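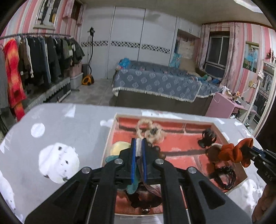

Can a machine sort hair ties yet?

ruta_paju
17 August 2022
My question is simple. I have a tray with scrunchies, one claw clip, a braided band, all mixed. When will a machine do this work for me? I would pay 400, more no.

dhebden
Not soon. Cloth is the hard part. A scrunchie has a new shape every time you put it down, and in a tray they lie over each other. The clip is easy, it is stiff.

yeison.b
I don't agree with Dean. Two grippers with blue strips on the jaws can pinch cloth very well. At Vaher we sort small textile parts, 145 in one shift, and the machine drops few of them.

dhebden
Same parts every day, Yeison, and under good lamps. In a bedroom you have dark bands next to dark brown ones. Try to find the edge of a black one.

yeison.b
The dark ones, yes, I give you this point.

puri_mateos
For me picking up is half of the work. Where must it put them? My daughter changes the system each January.

ruta_paju
By color, Puri. I would be happy already if it takes out only the brown ones.

oguzhan_a
Then buy a box with small compartments. Mine cost less than 100.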